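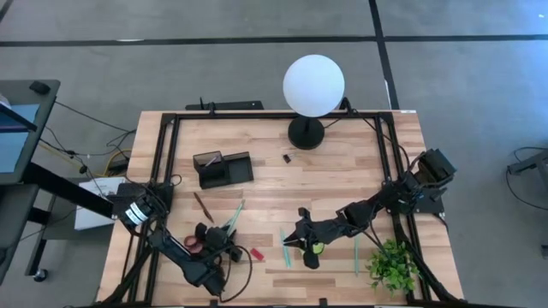

Desk tops first, that's what most of you write in about. The Wernow desk reset is a one-surface job: clear it, sort it, put back what you use, go have a cuppa. Small loose stuff is nearly always the problem. Big things look after themselves – the round lamp sits up the back on its black base, the black organiser sits beside it, fine, and meanwhile there's a pen lying crooked on the wood and a light green straw that belongs in the kitchen. Answers to the usual questions are down the page. If yours isn't there, email, but check first, we do get the same ones over and over.

Home Desks Kitchens Garages FAQ Contact

FAQ: DESKS AND WORK TABLES

What do I need before I start?

A damp cloth, a dry cloth, a bin, and one box for "not desk". Shoebox is fine. No labels, no label maker. If you buy anything before you've sorted you'll buy the wrong size, everyone does.

How long does it take?

One desk, one morning. Start Saturday after breakfast and you'll have it done by lunch. If you're still going at tea time you have opened a drawer. Don't open the drawers. Drawers are a seperate page.

What order do I go in?

Rubbish, then kitchen things (mugs, spoons, straws), then paper, then tools, then pens. Pens last becuase you'll stop and test them all. Test on scrap. If it skips twice, bin.

Do I take everything off the top?

Everything that lifts easily. Lamp can stay if the cord's awkward, just wipe round the base. Monitor stays. Organiser comes off and gets tipped out onto a towel, not onto the timber – clips and pins scratch.

My organiser has a tall bit and a low tray. What goes where?

Tall bit: pens, scissors, ruler, anything you grab standing up. Low tray: clips, rubber, sticky notes, USB sticks. The tray should have a bit of floor showing. Once things are piled in there you stop looking and start buying more clips. We sell the Vero organiser in the Vedville shop, no pressure, an old baking dish does the same job and is easier to wash.

Clips won't stay put. Help?

They migrate. Check next to the lamp base before anywhere else, small black things vanish against a black base, and a clip sitting just off to the side of one can go unseen for weeks. Swap to coloured ones if it drives you mad. Or a magnet under the tray lip, if the tray's steel.

Can I wash a mesh organiser?

Yes. Warm soapy water, old toothbrush, stand it upside down on a tea towel overnight. Don't put it back damp or you get rust spots on the table and then you're writing to us about rust.

Where should the lamp go?

Back of the desk, opposite side to your writing hand, so you don't work in your own shadow. Run the cord off the back or the side, never across the bit you lean on. Round-headed lamps collect dust right on top where you can't see it sitting down. Stand up and have a look. Dry cloth first, globe off and cool.
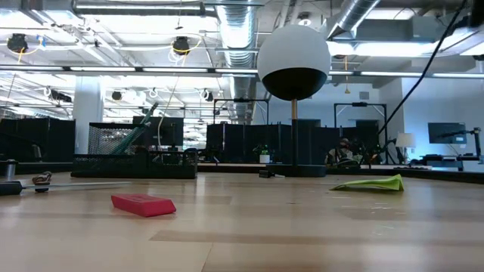

Wernow Tidy Sheet, No. 17, p. 80

What about tools that end up on the desk?

Tools are the sneaky ones. You tighten one chair screw and the long thin thing with the black handle lives next to your rubber forever. Rule we use: tool goes back to the shed or the kitchen drawer before you sit down again. If you really do use a screwdriver at the desk every week it can have a spot in the tall compartment, tip down, but then something else has to come out.

Sticky notes. Keep or chuck?

Read it, act on it or copy it to the calendar, chuck it. A note that's gone curly and creased isn't reminding anyone of anything, that yellow-green one on the right has had its day. Keep the fresh pad in the tray. One pad. Spare pads go in the cupboard.

Rubbers – worth keeping the old pinkish-red slanted kind?

If it rubs clean, yes. If it smears, try rubbing it on a bit of denim or clean printer paper till the grubby layer's off. If it's gone hard, bin it. Don't store rubbers touching plastic rulers, they can stick together and leave a mark. Ask us how we know. (A very nice Vasilakis set square, gone.)

What do I clean a wooden top with?

Depends on the finish. Glossy: barely damp cloth, dry straight away, with the grain. Oiled: same cloth, then re-oil when it looks thirsty, we do ours in July when it's too cold to be in the garden. No spray polish on either, it goes streaky under a lamp and papers slide about on it. Never leave the wet cloth sitting there while you answer the phone.

Scuffs?

Little pale ones, leave for last. Wipe first, half of them are just rubber crumbs and dust. What's left, a soft wax stick in a near enough colour, buff, done. Deep ones need a proper fix and we don't do that over email sorry. Pop into the shop with a photo.

I can see reflections all over my glossy table, is that grease?

Probably just the lights. Get your eye down low and look along the surface. Grease shows as smudges with edges and it moves when you wipe it. Reflections move when you do.

There are cords hanging everywhere behind the monitor.

Velcro ties, one per bundle, loosly. Leave enough slack for the monitor to tilt. A cord dangling in front of the screen wants a clip on the back edge of the desk. Not tape, tape goes gooey in summer.

Can I use a kitchen bench or a big shared table as a desk?

Sure. Give yourself a patch and keep to it. The organiser goes on a tray so the lot can be picked up when somebody needs the space. Shared tables get messier faster and there's usually an argument about whose pen it was.

I tidied and it's back to how it was in a week.

Normal. Do the five minute version at night: mugs out, pens up, paper in one pile, lamp off. If the same object keeps turning up loose it hasn't got a home, so give it one or give it away. Don't do the whole reset again, you'll get sick of it.

What happens to the "not desk" box?

Carry it round the house and empty it the same day. The same day! Left under the desk it becomes part of the desk.

Do you come out to houses?

Vedville only, and only for sheds and garages at the moment. Desks you can do yourself, promise. Call-out is $80, comes off the bill if you go ahead.

Can I print this page?

Go for it. Schools and libraries too. The printed Tidy Sheet is free at the counter till they're gone, we did 780 of this one.

3,721 views
17 comments
Share Save Print

Related
Drawers: start at the bottom one
What to do with dead pens
Oiling a kitchen bench without the smell
Cords, chargers and the box of mystery leads
Garage shelves, part two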